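Home | Bench | Boards | Opinion | Archive

Stop selling me software options I already own

I bought a Gamumska oscilloscope in August, and I love it, mostly. The knobs feel right, the fan is quiet and the screen is big enough for my ageing eyes. What I don't love is the grey menu item that says "Serial decode – licence required".

The hardware is in there. Same board, same memory, same front end as the model that costs $2000 more. I paid for it, I carried it up the stairs, and I'm powering it. Fulunik does the same with its signal generators, and Storkix has started doing it with power supplies, of all things (a power supply!).

I know the argument. One board for the whole range is cheaper to build, so the entry model gets cheaper too. Fair enough, and I'd happily pay for a feature somebody had to sit down and write. Bandwidth is different – that's a number in a file telling my scope to behave worse than it can.
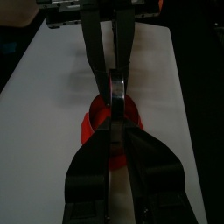 So what would a fair licence look like?

It would be a one-time key, priced on the website, tied to the instrument and still good when I sell it. No yearly renewal, no ringing a sales rep for a quote.

Pacheco comes closest. Their logic analyzer has 3 paid options, all listed with prices, and the trial runs for 31 days without asking for a credit card. I ended up buying one of them, which I'd never have done if I'd had to fill in a form first.

My old bench meter is 15 years old and does everything it did the day it left the factory. I'd like to be able to say the same about the new scope, but I honestly don't know who'll be running the licence server by then.

14 comments | 31 shares

Recent
- Probe grounding for the impatient
- Do you need a calibrated meter at home?
- Fulunik firmware notes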